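Category: Student Projects | Automation and Work
Last updated: March 15, 2026

Robots at the Packing Bench: What Changes for the Staff
Final report, Work and Technology course

1. Background

Fillitmont is a contract packer in Clastdale. It fills, closes and boxes jars and small canisters for other companies. Until last year all closed containers were moved by hand from the capping station to the boxing table. The company is now bringing in a robot arm for that step, under a project it calls Kanen. Our group looked at what this means for the people on the line. We did not try to judge whether the robot is a good investment.

2. How we worked

We visited the site on 7 days and watched both shifts. We talked to packers, two shift leads and the technician who sets up the arm. We also read the shift logs for the month before the change and the month after. Staff were told that their answers would not be passed on by name.

3. What the work was before

A packer picked up a closed container, checked the lid by eye and by touch, and put it in the box. In the last full week by hand, one bench moved 2449 containers. Sore wrists came up in almost every interview. So did talking – packers stood across from each other and could hold a conversation all day.

4. What the work is now

The arm does the lifting. A packer stands at the end of the line, looks at the lids, clears jams and changes the settings when a new product comes in. In the first full week the same bench moved 2460 containers, so output hardly changed. The logs show 298 stops that week. Most were short, but each one needed a person to walk over and restart the arm.

Packers told us their hands feel better and their heads are more tired. Several missed checking lids by touch. One said she used to know a bad lid before she looked at it, and now has to trust her eyes from a step away.

The shift leads saw a different problem. Only the people trained on the control panel can restart the arm, and at the time of our visits the night shift had fewer of them. Breaks had to be moved so that someone trained was always near.

5. Trying grips in simulation

New containers are tested on a computer before they go to the line. The technician uses a simulation package called Eze, with a plain container on a wooden table. Wide lids need attention, as the fingers have to hold the body without pushing up on the collar. 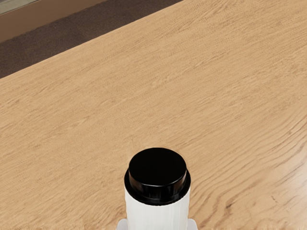

Figure 1. Simulated container with a stepped black lid, gripper fingertips on either side of the body.

Packers had not been shown the simulation before our visits. Two of them watched a test with us and asked what happens when a lid is on crooked. The technician added that case to his list the same afternoon. We think packers should sit in on these tests regularly, and that the time should be paid as normal shift time.

6. Limits

We saw one bench at one company, and the first weeks with a new machine may not be typical. We had no access to pay records. Nobody on the line had lost a job when we finished, but two temporary contracts were due to end in March and we do not know if they were renewed.

This site uses cookies to remember your settings. Accept | Manage preferences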